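Robot Learning from Demonstration, Spring Term
Notes for Lecture 11: Breaking a Long Chore into Pieces
Notes by Mylene Sison, with corrections from Vinh Mai

Welcome back, everybody, and thank you for the very lively discussion last week (we ran over, and I am not a bit sorry). These notes cover the first half of the lecture. The second half is the lab, which has its own sheet.

You will remember that in February we trained a small policy to do one short thing, and it did that one thing pretty well. Today we ask what happens when the chore gets longer. "Put the groceries away" sounds like one instruction, but when you sit down and write out what the arms have to do, you find a whole string of little jobs, each with its own way of going wrong. The approach we will study, which our group calls Trilla, learns a separate short policy for each little job and a second model, the switcher, that decides which one should be running.

A bit of vocabulary before we go on. A segment is a stretch of a demonstration with one goal. A boundary is the moment when one segment ends and the next one starts. A handover is what the switcher does at run time when it thinks it has reached a boundary. Please keep the last two apart in your homework! The boundary is in the data, and the handover is a decision the model makes, and the distance between them is most of what we measure.

Our running case is the kitchen set, where two arms work at a small refrigerator and the cabinets near it. 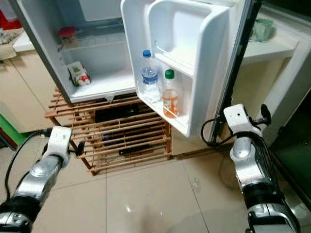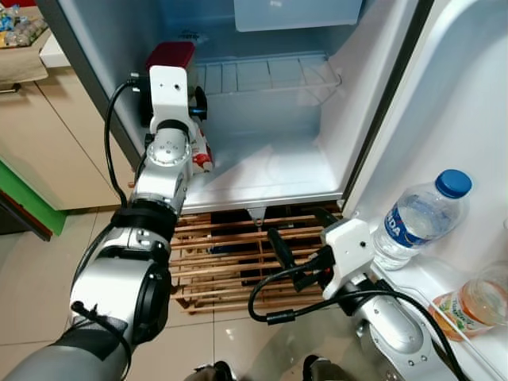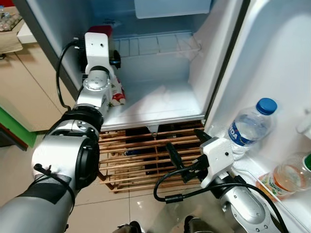
Kitchen set, views from the head camera. 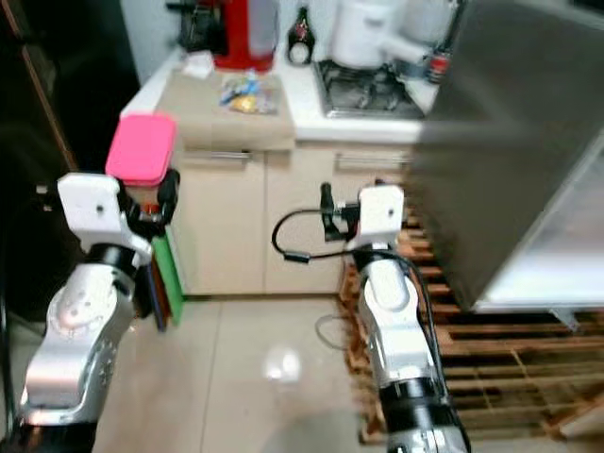 Now, where do the boundaries come from? The old way was to have a person watch every demonstration and mark them by hand. Vinh did this for the whole kitchen set, all 700 demonstrations, and came out of it with 2,957 segments and a strong dislike of our labeling tool. The nice thing about having his labels is that we can compare them with boundaries found automatically.

The automatic method is simple enough to do on paper. Take the speed of each wrist over time, smooth it, and look for places where both arms slow down together or where a gripper opens or closes. Each of those is a candidate. Then go through the candidates and merge any two that are too close together. The merging step has one number you have to choose, the minimum gap, and I would like you to play with it in the lab until you get a feel for it. Too small and you get a new segment every time the operator hesitates. Too large and reaching, grasping and placing all melt into one long lump, and you are back where you started.

Doors deserve a paragraph of their own. A hinged door is a long, smooth motion with no obvious stop in the middle, so the speed rule likes to call it one segment. People labeling by hand often split it in two, once where the hand gets its hold and again where the pull begins. Neither answer is wrong. What matters to the switcher is that the same choice is made every time, and Vinh's advice (learned the hard way) is to write the rule down before labeling anything.

The switcher itself sees the current head view, the joint positions, and the name of the segment now running. It does not see the full history. Several of you asked whether it should, and it's a fair question. We tried a longer memory in a version called Lallov, and it learned to lean on elapsed time, handing over when a segment had lasted as long as usual whether or not the job was done. Adding some random pauses to the training data helped a little. I would be glad to see somebody take this up as a term project.

Reading for next time: the Lallov report, section 4, and the short appendix on smoothing. Bring your minimum gap plots on paper, please, so we can lay them side by side on the big table.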